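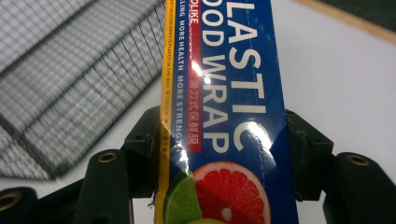 Kitchen and Pantry Helper, part time
Gonville House, Masix
Posted Feb 9, 2024

Our kitchen is looking for one more pair of hands, and we would love those hands to belong to somebody who likes putting things where they go! Gonville House serves lunch to our neighbors every weekday, and behind each lunch there is a good deal of wrapping, labeling, stacking and wiping down that our cooks would dearly like to share with a new colleague.

Most of your shift would be spent in the pantry and at the long counter next to it. You would cover and date the leftovers, cut up fruit for the next day, keep the drawer of plastic wrap, foil and freezer bags stocked (it empties faster than you would believe), and check the shelves before the Teoh delivery comes in. On big days we send out 300 covered plates, so you will get very good with a slide cutter, if you aren't already. There is some lifting too, mostly sacks of rice and onions, and we have a cart for the heavy ones.

You don't need restaurant experience. We have had wonderful helpers who came to us from offices, from school, and from years of running a busy house. What we do ask is that you wash your hands often, turn up when you said you would, and speak up if something smells wrong or the date on a tub can't be read. A food handler card is nice to have — if you don't have one, we'll pay for the class and give you the time to take it.

Hours: 20 a week, mornings, with a paid break and lunch from our own kitchen.
Start: as soon as suits you. The position runs through October, and we hope to extend it.
Where: 105 Jasach Street, side entrance, up 2 steps. Please ring the bell and wait a little, the fans are loud.

To apply, send a short note to Zulkifli Tuhumury, kitchen manager, or drop it at the front desk. A resume is fine but a few friendly lines will do just as well. Tell us when you could work and which kitchen chores you enjoy. Zulkifli reads every note himself and will write back to you either way.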